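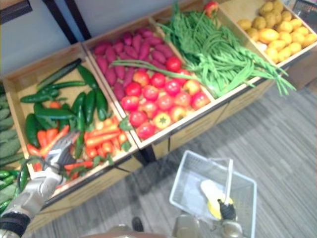

Okay, so this week we leave the cereal aisle behind and get to my favorite part of the course, which is produce. I know some of you signed up for the signage and lighting half and think vegetables are a detour, but stay with me. A produce crate has to sell things with no box, no logo and no ingredient list, so color and heap shape end up doing nearly all of the talking. Look at what happens when the cucumbers and chili peppers share a crate with the carrots: you get dark green, then orange, and the little leafy tops on some of the carrots pull the green back down into the orange part. The next crate over does its own version with sweet potatoes at the back and red tomatoes in front. Purple-red against bright red is a much quieter pairing, and I'd like you to have an opinion about whether it's too quiet before we meet.

Week 7: Crates, heaps and the reach

What to have read: the chapter on open display, plus the short handout on sight lines from last time. If you lost the handout there are spares in the tray outside the studio (the tray on the left, the other one is for ceramics).

1. Why a crate at all

Shops have sold vegetables out of whatever the vegetables arrived in for a very long time. The oldest thing I'll show you in class is a page from a grocer's account book from 1866, and in between the flour and the lamp oil there's a line for the repair of crates. I love that line. It tells you the crates were hanging around long enough to break, and that somebody thought they were worth fixing.

What a crate gives you today is an edge. A heap on a flat table spreads until it looks like a spill, and a heap inside four walls can stand up a bit and still look as if it was meant. The wood is a bonus – it's warm, it doesn't compete with green or red, and shoppers read it as "farm" whether or not a farm had anything to do with it. We'll argue about that last part! I go back and forth on it myself.

Watch the height of the front wall, though. In the Helance project (the corner shop refit, second site visit) the front walls were so high that you could only see the back half of each heap from the door. They'd bought beautiful deep crates and then had to fill them with a ton of stock before anything showed. We ended up putting false bottoms in. Cheap, quick, and you'd never know.

2. Splitting a crate

Two kinds of produce in one crate is a trick I used to be snobby about. I thought it looked like the shop had run out of crates. Then I spent a season on the Oka market hall and changed my mind completely, because a split crate puts the contrast right where the hand goes.

Some working rules, which you're free to break once you've tried them:

Long things go well at the back. Cucumbers, sweet potatoes, leeks and so on can rest against the rear wall and they make a slope for you. Round things at the back just roll down and join whatever's in front.

Round things want a front wall to lean on. Tomatoes especially. Keep the mound low or the bottom layer pays for it.

Don't draw the line between the two kinds too neatly. A hard straight border looks like a parking lot. Let a few strays cross over, but stop before it looks mixed up, and yes, I realize that's a matter of taste and I can't give you a number.

Leave one odd one on top. A single long cucumber lying at a slant over the pile does more for it than another ten minutes of arranging. It gives the eye a way in. It also makes the heap look touched, and people are much happier to take from a heap that looks touched.

3. Tops on or tops off

This comes up every year with carrots. Tops on looks wonderful in the morning and fairly sad by four in the afternoon. Long greens also flop over the neighbors and hide them. My compromise is short tops, trimmed to a couple of inches, on some of the carrots and not on all of them. You keep the freshness signal and you lose most of the wilting.

At Bang, the second shop we'll look at on the slides, they tried full tops in a split crate with peppers, and from standing height you honestly couldn't find the peppers. Green over green. The staff kept lifting the leaves up to show people where they were.

4. The reach

Here's where a lot of student layouts fall over. You draw the display from the front, it looks terrific, and then a shopper comes along with a basket in one hand and only the other hand free. So everything you design has to work one-handed. Where does the basket go while the free hand picks? If the crates sit low, it can rest close by. If they're high, it hangs off the elbow and bumps the front row.

Things to test in your own layout:

Can you get to the back of the crate without leaning your sleeve on the front?

Can you take a carrot from the lower part of the heap without the upper part coming down after it?

Is there clear floor in front, enough for one person to stand and another to pass behind? A plain floor helps, by the way. A busy pattern right under a row of crates pulls all your color away from you. Gray is dull and gray is great.

What's behind the row? White wall, done. If you can't have white, have one pale color and leave it alone. The Elletti plan had a mural of vegetables painted behind the vegetables, and I still think about it more than I'd like to.

5. For the studio session

Work in groups of 4. Each group gets 2 crates and a mixed box of stock from the cold room. You'll do one crate split front to back and the other split side to side, with the same two vegetables, so that we can compare them fairly. Please don't pick the easiest pair. Red and green will always look fine. Try two greens, or two reds, and see how far you get with shape and shine alone – a glossy cucumber and a bumpy, ridged one can sit next to each other very nicely if you let them.

Photograph each crate from standing height, from a crouch, and from straight overhead. Then have someone outside your group shop from it for a few minutes, basket and all, and photograph it again. I'm more interested in the second set of photos, so don't tidy up first.

Bring: an apron, a soft brush, a tape measure, something to sketch with. Wash your hands when you come in, since the stock goes to the canteen afterward and they do look at it closely.

Write-up is one page, due at the start of the next session. Sketches count toward the page. If your crate collapsed, write about that, and put the measurements in.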